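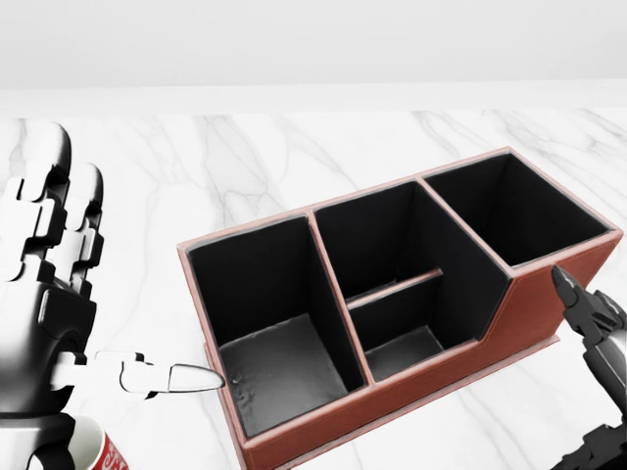 Notebook, equipment planning
9 Jul 2025

Started the list for the November order. Writing it down here so Guðlaug can mark it up before I send anything to purchasing. The question is still the same one from last month: do we buy two matching hands for the real bench, or one multi-finger hand and one plain gripper?

State of the simulation work

The desk organizer task is the one I'm using to decide. It has a mug and a leather organizer with three compartments on a marble tabletop, with a fingered hand on the left and a gripper on the right. I like it as a test because the organizer is light for its size and will slide if only one side pushes on it. Any pair of hands we buy has to be able to hold it from one end and work at the other.

Ran 1,238 episodes on the shared machine since the last entry. 1,024 finished without a solver error. I have not sorted the rest. Some are the usual contact blowups when a fingertip gets wedged against a compartment wall, and some look like my own bad start positions.

The right side mostly just has to press and stay put. I looked for cases where it needed more than that and found few. That argues for the cheaper setup, at least for this task. The drawer task may say otherwise and I haven't run it with mixed hands yet.

What needs buying

One fingered hand, left. Gestis quoted 18 weeks from the date of the order, which is the main reason to settle this before fall. They will hold the price through November if we send a letter of intent. Ask whether the quote includes the wrist adapter. The first one didn't and we lost time on it.

One gripper, right. Lund has two models that would fit our arm flange. The smaller one is enough for the organizer but I don't trust it with a full mug. Waiting on their force numbers at the tip, not at the base.

Spare fingertips. The quote has them at 351 a set. I would get two sets now and not wait for the first one to wear through. The old hand at Kilusstead went through tips faster than anyone planned for, and then it sat on a shelf while the replacements shipped.

Bench top. The sim has white marble because that was the surface that came with the asset pack. We are not buying marble. But the friction value I've been using goes with it, so either we pick a top that is about as slick or I change the value and rerun. Changing the value is free. Do that first.

Props. Organizer and mug can come out of the supplies budget. Get more than one organizer – the leather will scuff, and scuffs change how the fingertips catch on it. Measure the compartments before ordering. The mesh came from a model file and I never checked it against anything sold in a store.

Compute

No new machine this year if I can help it. The Totombridge account still has hours on it, and the runs above barely touched them. If we go to cloth or cables next year this will need another look.

Open items

Guðlaug Frandsen to check whether the arm controller can drive two different end effectors at once without a second license. If it can't, the price gap between the two options gets a lot smaller.

Me: drawer task with mixed hands, same seeds as before.

Me: rerun the organizer task with the lower and higher friction values.

Lund: tip force numbers, and a drawing of the mounting plate.

Service contract – leave off for now. Put it back on the list if the fingered hand is approved.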